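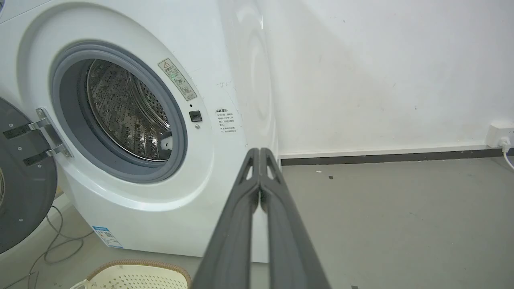 Why do so many war movies open with a letter being read out loud?
It gets us inside one person's head before the shooting starts, and it costs the production almost nothing.

Keep that answer handy, I'm going to lean on it for the whole session. Week 9, war movies as adventure movies. If you missed Wednesday, get the screening notes from someone who was there, and bring them!

Our main title is Warnska. You'll remember the setup: a supply crew stuck behind the lines, one truck, a radio that only receives. I love this movie and I also think the middle drags (fight me in section). Watch the first 20 minutes again and write down every time we learn something from a voice and every time we learn it from a face. The letter is voice. The bridge is all faces — hardly a word until the engine cuts out.

Compare it with Tenel, the one with the river crossing. Same kind of crew, same kind of mission, but there's no letter, so we meet everybody cold. Did you care who made it across? Half of last year's class said no, and I kind of agree with them.

On ratings. The fan site Poro had 2230 user reviews of Warnska when I pulled them in February, and 496 of those gave it the lowest score. Read a few. A lot of them are mad about the tanks and hardly mention the story. Is accuracy part of what you're rating? Decide before you write.

Reading: the Koyama packet, just the section on sound. Skip the appendix, it's a mess.

For section: one page, typed, on a single scene from either movie. Pick a short one, and please don't all pick the bridge.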